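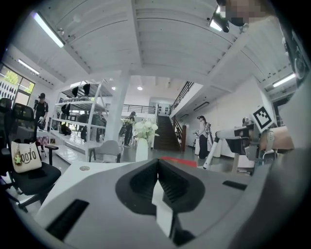
Renting a table at the Cesden Swap - FAQ

Last updated 9th August. Read this before emailing pls, most of it is covered.

When is it?
Second weekend of September, both days. Doors 10 to 4. Sellers in from 8:30.

Where?
Cesden Hall, the old Nijs building. Use the side entrance on Troltine Street. Front doors stay locked until opening, don't wait there.

How much is a table?
$29 a day. Electricity is $4 extra, say so when you book. Can't add it on the morning.

Can I get two tables?
Yes if booked together. We can't promise side by side after the floor plan is out.

Can I share with a friend?
Sure. One name on the booking, one payment. Sort the rest out between you.

What can I sell?
Used books, records, housewares, toys, clothes, plants, small furniture you can carry yourself. Handmade stuff OK too.

What can't I sell?
Food, alcohol, knives, live animals, mattresses, car seats, anything recalled. New goods by the case - no. Not sure? Ask before you load the car.
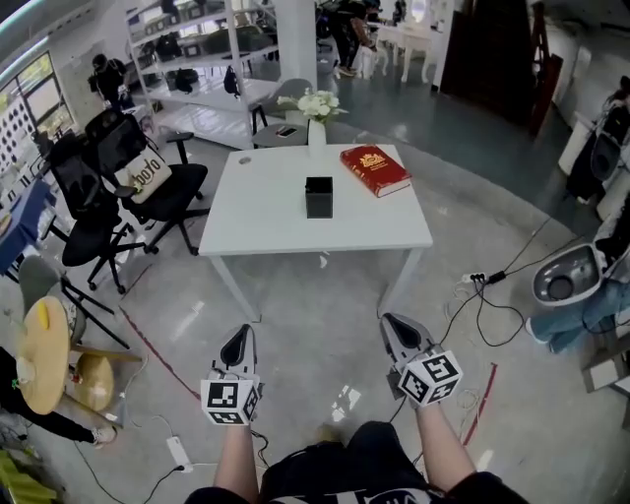
3 min read

Do you supply tablecloths?
No. Bring your own, and clips. Floor length is nice if you want to hide boxes underneath.

Can I bring a clothes rack?
One per table, has to stand inside your space. Aisles get checked before doors open and you will be asked to move it.

Do I need change?
Yes. Lots of ones. We don't have a float and the nearest bank is closed weekends.

Is there wifi?
Kind of. Slow when the hall is full. If you take cards test your reader on your own data first.

How many people come?
Last year 1,756 over both days. First two hours are the busy ones, after lunch it's mostly browsers.

Where do I park?
Unload on Troltine, 15 minutes max, then move to the Amada lot. Free for sellers, put the pass on your dash. The pass comes with your confimation email.

Can I leave my stuff overnight?
If you booked both days, yes. Hall is locked but its at your own risk. Take cash and jewelry home.

Can I pack up early?
Please don't. Not before 3:30. People trip over carts.

What about things that don't sell?
Take them with you. Do not leave boxes by the dumpster - we got billed for it last time. $427. Now anyone who leaves stuff behind loses their spot for next year.

Refunds?
Full refund up to two weeks before. After that only if we can resell the table. There's usually a wait list so good chance.

Are dogs allowed?
Service dogs only, hall rule.

I booked and heard nothing?
Check spam. Still nothing after three days, email again with your booking number in the subject line.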